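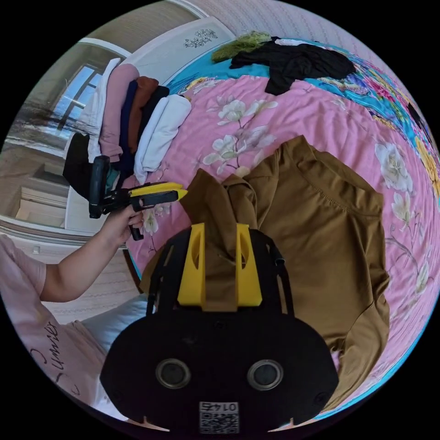 Photo: Mireille Hakim / Havora

How to fold long-sleeved shirts for a small drawer

Last updated September 15, 2023

When I moved to my flat in Revholm I had one chest with 2 drawers for all my clothes. Before, I put the shirts in piles, and every time I needed the lowest one, the whole pile fell over. Now I fold them so they stand on their edge, like books. It takes a little patience in the first week, then the hands know it.

What you need

A flat place as wide as the shirt with its sleeves open. A bed is good if the cover is pulled tight, a table is better. You also need a ruler or a piece of card cut to the height of your drawer minus one finger. My drawer is 124 mm deep inside, so my card is 100 mm.

Before you fold

Let the shirt dry fully. Cotton that is still a little damp at the seams will smell after some days in a closed drawer. Close the top button and one button in the middle, the others can stay open. If the shirt has no buttons, skip this.

Folding

1. Lay the shirt with the front down and smooth it from the collar to the hem with both palms. Pull the side seams lightly until they are straight.

2. Take the right side and fold it towards the middle of the back. The fold line starts halfway between the collar and the shoulder seam.

3. Turn the sleeve down, so that it lies along the fold you just made. The cuff should not pass the hem. If it does, bend it back up.

4. Do the same with the left side. Now you have a long rectangle. Check that it has the same width at the top and at the bottom.

5. Fold the hem up to a little below the collar. Leave two fingers of space there, otherwise the collar makes a thick lump.

6. Fold again in half, or in three parts for a long shirt. Hold your card beside it. If the shirt is taller than the card, open the last step and make the parts smaller.

7. Stand it on the folded edge. A shirt that falls over is usually folded too loosely — press the air out with your forearm and try again.

Thick and slippery fabrics

Flannel and heavy cotton need only one fold in step 6. Viscose and silk slide open, so I put them between two cotton shirts. Linen I hang. I have tried many ways and it always comes out with creases.

Filling the drawer

Start from the back and keep the folded edges up. Do not press the shirts together too hard; you should be able to put a flat hand between them. When the drawer is half empty, the row leans, so I use a Clurnus divider to hold it. A shoe box lid works also.

Next page: Trousers and jeans
Previous page: Socks without balls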